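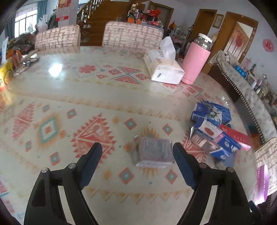 How to test whether a robot can clear your table

Every spring some company claims its arm can tidy a kitchen. Before you believe it, run the chore yourself. Set a timer for 18 minutes.

1. Use a real table with a patterned cloth. Plain white tops flatter the software.

2. Mix the packaging: stiff cartons, crushed cartons, shiny wrappers. Let them overlap.
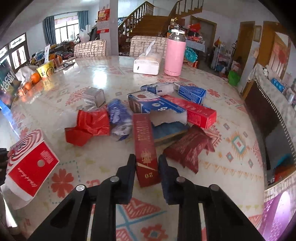

Posted by the Gramik workshop desk

3. Start with a long, narrow box lying in the pile. Two fingers should manage that one. A crinkled wrapper is harder, and it's where I'd expect most demos to stop.

4. Leave the thermos and tissues standing. Anything knocked over is a fail.

5. Score 60 pickups, and count every human rescue against the machine. Sellers like to skip this.

My bet for now: boxes, maybe. A whole table, no. If you get a better result, send the uncut video.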